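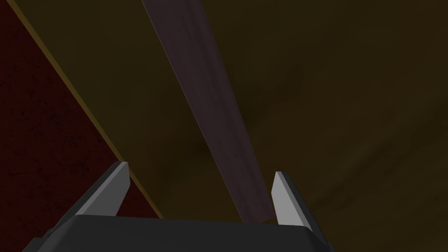

Wodano puts a price on gripper upkeep, and asks buyers to doubt it

DONDECK -- Wodano, which services small robot cells for packing and light assembly shops, today released its maintenance plan for two-finger grippers. The company says the plan will cut unplanned stops. It also says customers should not take its word for that, and has published the full procedure so that any shop can try it without signing anything.

The plan was worked out on one cell at the company's Dondeck shop, a single arm with a two-finger gripper known on the floor as the Vilter cell. It has been running there since January. One cell is a small base for a big claim, and this release does not make a big claim.

Most gripper service contracts are sold by the calendar. A technician comes every so often, wipes things down, changes parts that may or may not need changing, and leaves a sticker. Wodano has sold contracts like that itself. When the company went back through its own visit notes, it could not say what many of those visits had done for the customer.

The new plan goes by cycles. Every 2000 cycles the cell is stopped with the fingers open and empty, and the operator works through 4 checks:

Finger seating. Push each finger sideways by hand with the air or drive power locked out. Any play you can feel gets written down.

Finger faces. Wipe both inner faces with a dry cloth and look at them under a lamp held low. Shiny spots on one face only mean the fingers are not meeting square.

Opening. Measure the gap at the tips and compare it with the number taken on the day the gripper was mounted. If no such number was taken, take one now and accept that the first comparison will be worthless.

Center line. Jog the gripper over a marked target and see that the mark falls midway between the fingers. Correct the tool offset only after the first three checks pass. Correcting it sooner hides a loose finger, and Wodano's own people have made that mistake more than once.

The cell model used for setup is run in Mạch, the company's in-house simulation package. Mạch is good for catching a wrong approach angle before a finger hits a table. It is no good for wear. The fingers in the model are plain angular shapes with no pads and no fasteners, and a fastener that does not exist cannot work itself loose. Wodano's sales material used to suggest that a clean run in simulation meant a healthy gripper. That wording has been taken out.

On the Dondeck cell, the log for the plan now holds 104 entries. In 2 of them the checks found a fault that would likely have stopped the line. The rest found nothing, or found dust. Whether two catches pay for all that checking depends on what an hour of downtime costs, and the company has left that sum to the buyer.

The plan does not cover vacuum tools, soft fingers or anything that handles food. It makes no promise about part life. It will not help a shop where the operator is given no time to do the checks -- in Wodano's view that is most shops, and a paid plan will not change it.

Customers who want a technician on site can still have one. The visit now begins with the operator's log, and if the log is blank the visit is billed as an inspection, at the lower rate, with no parts changed unless a fault is found and shown to the customer.

The procedure, a blank log sheet and the Dondeck log, including the empty weeks, can be had from the Wodano service desk on request. Current contract holders may switch plans at their next renewal. There is no discount for switching early.

About Wodano

Wodano sets up, maintains and repairs small robot cells. The Dondeck shop is open to visitors on Saturday mornings, and the Vilter cell can be seen running or, if the checks have come due, standing still.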